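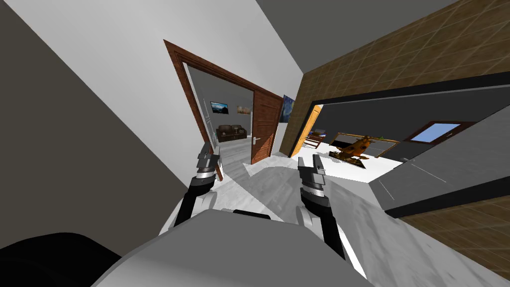 3.2 Getting the arms through a doorway

I should own up at the start that the doorway work took over this project. When Birger Wikström and I began building Pundar in the shared workshop at Perkberg, the plan was to spend June on the base and the rest of the summer on the grippers. We got the base rolling quickly enough (it is mostly plywood and secondhand motors), bolted on the two arms, and then drove it straight into the workshop door with the left elbow. So I went home, opened up the simulator, and stayed there much longer than I'd meant to.

The simulator is Cabral, which Patricio Figueroa wrote for his own garden robot and kindly let us pull to bits. I gave it a house to work in, with a few rooms opening into one another, doors standing open, a sofa, some pictures on the walls and a shiny marble-patterned floor that I picked purely for looks. Figure 4 is a view from the robot towards one of the doorways, both arms stretched out ahead with the grippers at much the same height. You'll notice that the walls lean quite badly. The controller has to cope with tilted views like this one, and I'll come back to that in a moment.

My first go at the controller, Drodomance, was as simple as I could make it. It finds the two sides of the door opening, works out the middle, and pulls both elbows in until the widest part of the robot is narrower than the gap, with 6 cm to spare. Then it drives. I ran it 52 times from different starting spots and it got through cleanly on 24 of them, a bit better than I'd feared and nowhere near good enough to let loose on a real door!

Most of the failures came down to the same thing. When the view was level, Drodomance found the door sides without any fuss. Once the view tipped over, it started picking up other straight edges, and the room I'd built was full of them: picture frames, the edge of a counter, the lines between the wall tiles. The tiles were the worst. They're laid in a diagonal grid, so with enough tilt one set of lines swings round towards upright and looks to the software like a perfectly good doorpost. Birger's suggestion was to take the tiles out. I left them in, partly from stubbornness and partly on the grounds that my own kitchen has them.

What we did instead was to feed in the tilt reading from the base and turn the edges upright before looking for the door at all. I also told it to ignore any edge that doesn't reach the floor, which got rid of the picture frames in one go. Both changes came to an afternoon's typing and one evening of hunting for a minus sign.

The arms themselves gave us less trouble than I expected, with one exception. Tucking both elbows at the same moment makes the real base rock, and the simulated one doesn't rock nearly enough, so we now tuck the left arm first and wait for things to settle before moving the right. The timings for this are in Section 3.3, along with the joint limits we ended up using on the workshop build.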